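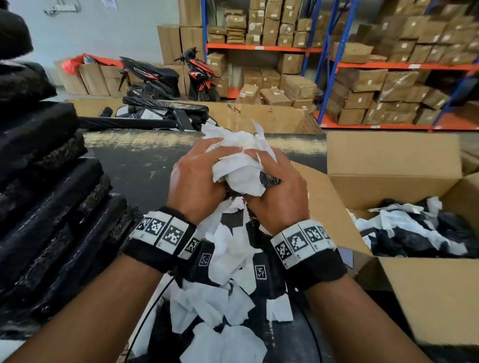

Umesh Vashisht wrote on the fault log that the left wrist had turned over in the replay while the hands in the video hadn't moved much at all, and that the Holta arm followed it down and struck the fixture plate before anyone reached the stop.

That entry is the reason for this page. The fault has turned up on more than one recording from the paper packing bench, where the operator wears a marker band on each wrist and works with both hands close together. It can pass the import check in Suvine without a warning. Use the procedure below on any recording before it is sent to a moving arm, and on any recording already linked to an unexpected motion.

What the fault looks like

The wrist position stays close to correct. The orientation does not. For a short run of frames the wrist appears to flip through a large angle, then flips back. On the plot this shows as a square-edged step in one or more rotation channels. On the arm it shows as a fast wrist rotation, and if the tool is long, a large sweep at the tip.

The usual cause is a pose worked out from a single marker seen at a shallow angle. One flat square marker can fit two different orientations almost equally well, and the solver may switch between them from one frame to the next. Gripping a bundle from both sides turns some faces of the band away from the head camera, so this bench gets more of these frames than most.

A second cause is a drifting table reference. The two can occur together and should be tested separately.

Before you start

Put the arm in hold and remove drive power. Lock it out if you will be inside the cell. A software pause is not enough, as the replay queue in the current release will resume when a file is reloaded.

You will need the original recording, the calibration file that was in use at the time, and the bands themselves. Do not work from a re-exported copy. Export drops the per-marker error values and you need them in step 2.

Step 1. Find the bad frames

Open the recording in Suvine and turn off smoothing. Plot rotation for each wrist and the number of markers used per frame on the same time axis. Mark every place where rotation changes by more than the operator could manage in one frame. At 30 frames per second these are easy to pick out by eye.

In the recording behind the Holta strike, 790 of 3000 frames had the left wrist solved from one marker only. Most of those were fine. The flips all fell inside that group.

If you find steps in frames where two or more markers were used, skip to step 4. The band geometry or the calibration is the more likely problem.

Step 2. Compare the two candidate poses

For each marked frame, open the marker detail panel and read the error for the first and second candidate. Where the two values are close, the orientation can't be trusted, whichever one was picked. Set the ambiguity limit so these frames are rejected, then re-solve the recording.

Rejected frames leave gaps. Allow interpolation across gaps of up to eight frames. Anything longer should be left open and the segment cut. Do not raise the limit to rescue a recording. The strike file had been filled across a much longer gap using a curve fit, and the filled section began from a flipped frame.

Step 3. Check the table reference

Look at the fixed stickers as well as the wrist bands. Bench surfaces take a lot of wear, and a sticker that scanned cleanly when it was fitted may be scratched to the point where its corners are found in the wrong place or not found at all. Loose scrap can also lie over an edge.

Plot the table pose over the full recording. It should be flat once head motion is removed. A slow slope or a small repeated jump means the reference is bad, and every wrist pose expressed in table coordinates will carry the same error. On the packing bench, the large sticker at the front left corner is heavily scratched and should not be used as the only reference. Exclude it from the solve, run again and compare.

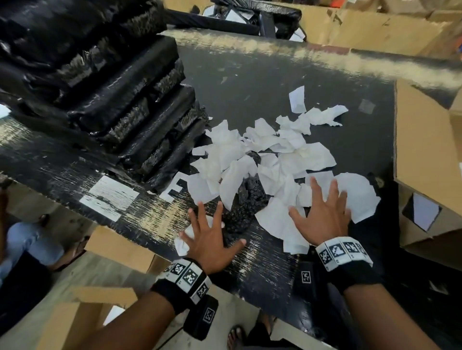 Step 4. Inspect the bands

Take each Zakard band off and check it on a flat surface under even light.

Each marker block should sit firm with no rocking. Wipe the faces with a dry cloth. Look for lifted corners, glare from tape and ink loss along the black border. Check that the block order matches the layout file for that wrist. Left and right layouts are not interchangeable, and a swapped file gives a steady offset that can be mistaken for poor calibration.

Refit the band with the strap snug. If it can be turned by hand on the wrist it is too loose. Route any cable along the forearm with enough slack for full reach.

Step 5. Record a short test

Have the operator hold each hand out, palm down, and rotate slowly in both directions. Follow this with the two-handed grip used on the job, then a pass through loose paper with the fingers spread. Solve with the new limits. The grip portion is the one that matters, so give it the most time.

If the grip still yields long single-marker runs, rotate the band slightly on the wrist and repeat. Bakari Mwakyusa got a clean result on the Carrasco bench by moving the left band a little towards the thumb side and leaving the right one alone. Note the new position in the log, and redo the wrist-to-hand calibration, which is no longer valid.

Step 6. Replay at low speed

Run the file in simulation first. Then run it on the arm with the tool removed, the fixture cleared and the speed override at its lowest setting. One person keeps a hand on the enabling switch for the full length of the file.

Set a limit on wrist angular speed in the arm controller itself. The limit in Suvine applies to the plotted path and is not carried into the queue. Check that the controller limit trips by feeding it one of the bad frames saved from step 1, still with the tool off.

Refit the tool once the file has run through with no trip.

Files already in the queue

Pull every packing recording made with the same calibration and put each through steps 1 to 3. Tag the ones that fail as hold, and keep the raw data. Segments that pass can be released one by one, but the parent file stays on hold until the cut points have been checked by a second person.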